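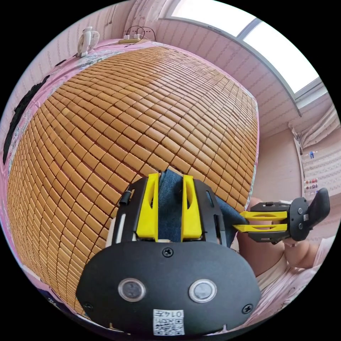
Hem allowances, shrinkage and why I measure twice a year apart

I have been shortening my own jeans for long enough to have made every error at least once. The one I kept repeating was hemming to the length I wanted on the day. Cotton denim loses length in the wash, mostly in the warp direction, and the warp runs down the leg. A pair hemmed to break correctly over a shoe in April can be sitting on the ankle bone by the end of summer.

Last year I started keeping a notebook. It has measurements for each pair at purchase, after the first wash, and after every fifth wash from then on. All inseams are taken flat, from the crotch seam to the hem edge, with the leg smoothed by hand and no tension on the tape. I use millimeters because the arithmetic is easier.

The pair with the longest record is a raw denim from Zunach. Inseam at purchase was 734 mm after I cut it. I soaked it cold in the bathtub, hung it from the waistband and measured again the next morning. It had lost 20 mm. The first warm machine wash took another 9. After that the changes were small enough that I can't separate them from sloppy measuring.

The sanforized pairs behave better, as they should. My two from Pichon lost 6 mm and 4 mm on the first warm wash and then stopped. I would have guessed they came off the same bolt, so the difference bothers me a little. One had been tumble dried by accident. I have it marked with an asterisk in the notebook and I don't use it for planning.

Some notes on method for anyone who wants to do the same.

Wash before you cut. Use the temperature you will really use later, and the same drying. A cold soak followed by years of warm washing will not give you the final length.

Measure both legs. On one pair the legs differed by 5 mm before I had touched them. If you copy the left hem onto the right leg by folding, you can carry the factory's error forward or add your own.

Mark with chalk on the inside. Wax markers are fine until you press them, and then the line is there for good on some fabrics.

Press the fold before sewing. I fold once at 10 mm, press, fold again at 15 mm, press, and clip. Pins bend in four layers of heavy denim, and at the side seams there are a good many more than four.

The side seams are where home machines give up. Mine is a secondhand Grasero with a straight stitch, a zigzag and nothing else I use. It will go through the bulk if I flatten the seam with a hammer first, put in a size 100 jeans needle and turn the handwheel for the last few stitches. The presser foot tilts when it climbs onto the thick part, and the stitches shorten. A folded scrap of the cut-off leg behind the foot keeps it level. Archana Nautiyal showed me that and it fixed most of my skipped stitches.

Thread is the part I am least sure about. I used a poly-wrapped cotton topstitching thread for two years and had one hem come apart at the back of the heel, where it drags. I have changed to plain polyester in the same weight and lengthened the stitch to 3.5 mm. It looks slightly shinier. No failures yet, though that hem has had only 11 washes and the old one lasted 52.

I have not solved the roping question. The diagonal puckering on an original hem comes from the way the folder feeds the layers unevenly on a chain stitch machine, and a domestic lockstitch doesn't reproduce it. Thierry Tanguy suggested pulling the top layer forward by a couple of millimeters while sewing. I tried it on a cut-off. It produced a twisted hem, which I suppose is technically the same thing, but it looked like a mistake.

Next entry will be the waistband on the second Pichon pair, which has grown 14 mm in the time the legs lost 4.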